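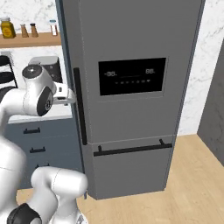 Ticket 142 – mast cell prep, low degranulation readings
Opened by: Ainhoa Vidal
Status: closed

01/11/2022, first entry

Hi all, me again. My bone marrow mast cells have stopped responding and I'm running out of things to blame, so I'm starting a log before I forget what I tried. Short version: cells look healthy, they stain fine for both receptors, and then I add antigen and get next to nothing in the release assay. The ionomycin wells still light up nicely, so they do have granules to let go of. It's only the IgE route that's gone quiet.

I first saw it in the co-culture plates and got very excited (look, the Lactobacillus is shutting them down!) and then noticed the wells with no bacteria at all were just as flat. So much for that.

Second entry

Nuria asked what changed. Fair question. New lot of IL-3, new bag of the Plondora medium, and I moved to the incubator in Radgate while ours gets serviced. I thawed an older vial of IL-3 and ran the two lots side by side on the same cells. No difference. Medium next.

Third entry

Medium is fine too. Teodoro had a bottle from the previous batch and very kindly let me have the end of it. Same flat line. He wondered if the cells were too old, but these are at week five and I've had good release from that age plenty of times.

Reply from Vega Vallejo

Have you checked the IgE itself? We had something like this in the Lu project and the antibody had been through too many freeze-thaws. Also, which dilution are you using? The sheet on the Sustley drive got edited in the spring and I don't trust it.

Fourth entry

Vega, I owe you a coffee. The sheet says 1 in 600 but it was written for the old concentrated stock, and the tube I've been using is already a working stock. I've been sensitizing these poor cells with practically nothing! I made up fresh IgE from an unopened aliquot, left it on overnight, and got 27 percent release this morning with blanks right down where they belong.

Fifth entry

Repeated on a second set of cells from a different mouse, same result, so I'm happy. I've fixed the dilution sheet and put the stock concentration at the top in bold. Olaia, your plates from last month used the same tube, so you'll probably want to rerun at least the no-bacteria controls – sorry! I have 2 spare aliquots if you need them.

Closing this one. The co-culture runs start over tomorrow and they'll get their own ticket.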